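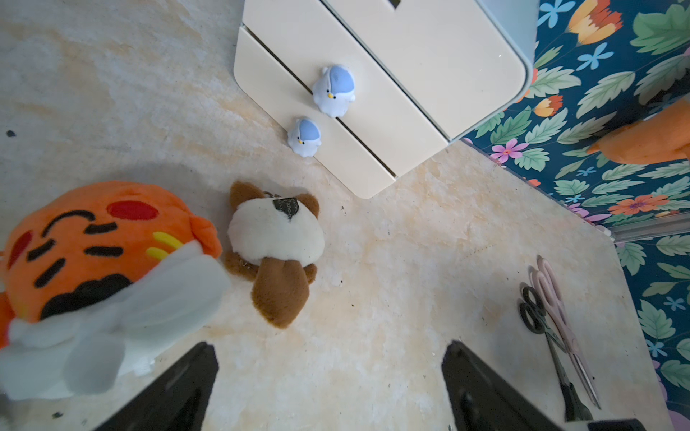
Incidencia 153 — Marcador y goleadores duplicados en la web del club
Estado: cerrada
Abierta por: Teodor Bråten (sección de fútbol, Berge)
Asignada a: Otis Haddad
Fecha: agosto de 2019

Síntoma: la ficha del partido Otetley — Drerix muestra dos veces el segundo gol. El total de la temporada del delantero figura como 6; el acta dice 5.

Entrada 1 (Haddad). Reproducido en la portada y en la tabla de goleadores. La clasificación es correcta. Vaciada la caché, sin cambios.

Entrada 2 (Haddad). El importador Mirkiretti recibió el acta dos veces con identificador distinto. La segunda versión corrige el minuto del gol (18 en lugar de 17) y el sistema la trató como evento nuevo.

Entrada 3 (Bråten). Confirmo el minuto 18. Las fichas de juveniles no están afectadas.

Entrada 4 (Haddad). Borrado el evento sobrante y recalculados los totales. La clave de cotejo pasa a ser partido + jugador + orden del gol — el minuto queda fuera.

Pendiente: revisar en noviembre las actas de copa, que llegan por otro canal.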